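Accueil Nos services Tarifs Qui sommes-nous Contact

Qui sommes-nous

Zurthorpe est une petite entreprise de rangement et d'entretien du linge à domicile. Nous intervenons dans les chambres, les dressings et les buanderies, chez des particuliers, pour trier, plier, ranger et, quand il le faut, recoudre. Nous ne vendons pas de meubles et nous ne faisons pas de ménage.

L'entreprise a été créée par Marjatta Nieminen et Aarne Honkanen. Marjatta avait travaillé dans une blanchisserie d'hôtel, Aarne faisait des retouches dans une mercerie. Les premières clientes venaient de la mercerie : elles apportaient un ourlet à refaire et demandaient au passage comment venir à bout d'une armoire pleine. Nous sommes aujourd'hui cinq, avec Impi Koskela et Aatos Nurmi pour les visites à domicile et Fergal Ní Bhriain à l'atelier de couture.

Comment se passe une séance

Nous commençons presque toujours par la chambre, et dans la chambre par le lit. C'est la plus grande surface plane de la pièce. On tend la couette ou le dessus-de-lit, on y pose les vêtements un par un, et on décide pour chacun : il retourne dans l'armoire, il part à la couture, il est donné. Les peluches, les coussins et le reste sont mis de côté le temps du tri.

Les chemises et les sacs en tissu passent en premier. Ils se froissent vite et prennent beaucoup de place quand ils sont rangés en boule. Chaque pièce est prise par un bord, secouée, puis posée à plat. On regarde les coutures à ce moment-là. Un fil qui dépasse se coupe tout de suite, une couture ouverte va dans la pile de Fergal.
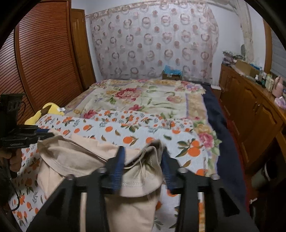

Viennent ensuite les draps, les couvertures et les plaids. Nous les plions au format de l'étagère, que nous mesurons avant de commencer. Dans une armoire à portes persiennées, le linge peut rester longtemps sans sentir le renfermé, à condition de ne pas le tasser contre le fond. Dans une commode à portes pleines, nous laissons un peu plus d'espace entre les piles.

Le dessus de la commode est traité en dernier. On y trouve des flacons, des mouchoirs, des cartons et des sachets dont le contenu n'a pas bougé depuis des mois. Les sachets sont ouverts devant vous. Rien n'est jeté sans votre accord, et nous n'emportons que ce que vous avez noté sur la fiche de sortie.

Quelques chiffres

525 séances à domicile depuis l'ouverture
2445 pièces de linge passées à l'atelier de couture
17 communes desservies

Les vêtements donnés sont déposés chez Lappalainen, le dépôt-vente solidaire de la rue voisine, qui nous remet un reçu. Une copie vous est envoyée avec la facture.

L'atelier

L'atelier se trouve au rez-de-chaussée du bâtiment Stomden, côté cour. Fergal y reçoit sans rendez-vous l'après-midi, sauf le lundi. Il reprend les ourlets, les boutons, les fermetures et les coutures de housses de couette. Il ne prend ni le cuir ni les rideaux doublés. En décembre, l'atelier ferme deux semaines et les retouches déposées juste avant sont rendues à la réouverture.

Nous demander de venir

Une première visite dure une heure et n'engage à rien. Impi ou Aatos regarde la pièce avec vous, note les dimensions des rangements et vous laisse un devis. Il est inutile de ranger avant notre passage. Pour une séance complète, prévoyez une demi-journée et un lit dégagé de ses oreillers.

Page mise à jour le 10 août 2023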